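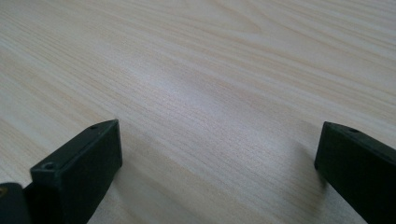
How long should a new cat stay in a separate room before it meets the resident cat?

Plan on two weeks, and go longer if either cat is still hissing at the door or eating poorly.

Living With More Than One Cat
Session 3: Introductions
June. Notes by Rosalind Haddad

Last session covered choosing a second cat. These notes start from the day you bring it home.

The separate room
Any room with a solid door will do. It needs a litter box, food, water, a scratching post and somewhere to hide. Keep the litter box away from the food. Let the new cat come out from hiding when it wants to, and don't pull it out to show visitors.

The resident cat keeps the rest of the home and its normal routine. Feed it at the usual time and in the usual place for the first few days.

Scent before sight
Cats learn a lot about each other by smell. Start swapping scent once the new cat is eating and using the litter box normally.

1. Rub a soft, clean cloth over the cheeks and chin of one cat.
2. Leave it near the other cat's resting place, away from the food bowl.
3. Repeat with a second cloth going the other way.
4. Swap bedding once both cats ignore the cloths.

Sniffing and walking off is a good result. Growling at the cloth means you should wait a day or so and try again.

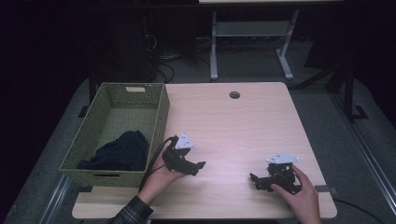 Fig. 1. Open woven basket with a dark cloth inside.

Feeding at the door
Put one bowl on each side of the closed door, several feet back. Move both bowls a little closer at each meal. If a cat stops eating or stares at the door, go back to the last distance that worked.

First look
Use a baby gate or a screen. Keep it to a few minutes, with treats or a toy on both sides, and end it while both cats are calm. If one cat freezes and stares, slide a piece of cardboard between them. Never use your hands.

Todor Petkov will bring his notes on Baptiste and Utard next time. Baptiste is the older cat and took much longer over this stage than the kitten did.

Sharing the home
Put out one litter box per cat plus one extra, so 3 boxes for 2 cats, and spread them through the home. Boxes lined up in one corner can be blocked by one cat.

Before next session
Draw a floor plan of your home. Mark food, water, litter boxes and high resting places, and circle any spot where a cat could be trapped.

Gadirstead Evening Classes | Questions: ask at the front desk | Copyright Rosalind Haddad | Back to top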